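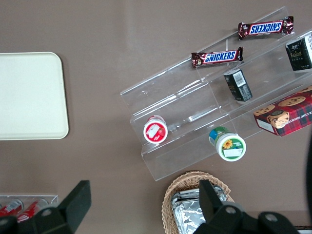

Some good news for those of us who spend our weekends sitting in folding chairs listening to string players: the Zokthorpe chamber music series is coming back in January, and it's moving into the old Atinga ballroom on the second floor above the bank. I got the word Tuesday and I've been grinning ever since.

If you went to the last run of concerts, you'll remember the church hall with the radiator that clanked all through the slow movements (I swear it had a thing for Schubert). It was a sweet little room, but it held 75 people on a good night, and the last four programs sold out with a line still standing on the steps. The ballroom will seat more than that, though the series hasn't settled on a final number. They want to hear how it sounds with bodies in it first, which I think is smart. I sat in on a rehearsal up there and the sound is lovely in the middle of the floor, a bit boomy under the balcony. Bring a scarf, too – those tall windows leak.

The opening night goes to the Pidine Quartet, who have played in Zokthorpe exactly once before, at an outdoor thing where the wind took the second violin's music clear across the lawn. They kept going! I was sitting near the front and I don't think they dropped more than a bar or two. This time they'll do a Haydn quartet, then the Debussy, and after intermission a brand-new piece written for them called "Tidcombe," after the river town where the group spends its summers. It runs 32 minutes in one unbroken stretch, and I heard a good chunk of it at that rehearsal. There's a long passage where the viola plays the same low figure over and over while the others slide around on top, and I could have listened to it all evening. The cello part looks brutal. I used to play a little cello myself, badly, and my left hand ached just watching.

I do have one gripe, and it's the start time. Concerts used to begin at 7:30 and now they'll begin at 8, so if you're driving back out to the county afterward it's going to be a late one, especially with that new piece closing the program. I asked if they'd think about moving it and got a friendly maybe.

Tickets go on sale at the ballroom box office and at the record shop on Mill Street. Prices stay where they were last season, and students still get in for four dollars, which is less than I paid for my coffee and muffin this morning. Season passes cover all the concerts and get you first pick of seats. If you want the middle of the floor (you do), I'd go that route.

The series is also asking for help with the piano. The one in the ballroom hasn't been properly looked after in years, and it'll need $1,000 worth of work before the trio program in the spring. There'll be a jar by the door, or you can add something when you buy your ticket. I tried a few scales on it when the room cleared out. The bass end has a wonderful growl, but the top octave sounds like somebody dropping spoons, and two of the keys up there stay down once you've pressed them.

Doors open at 7:15 on opening night. Parking behind the bank is free after six, and the elevator is through the side entrance on Mill Street, next to the shoe repair place.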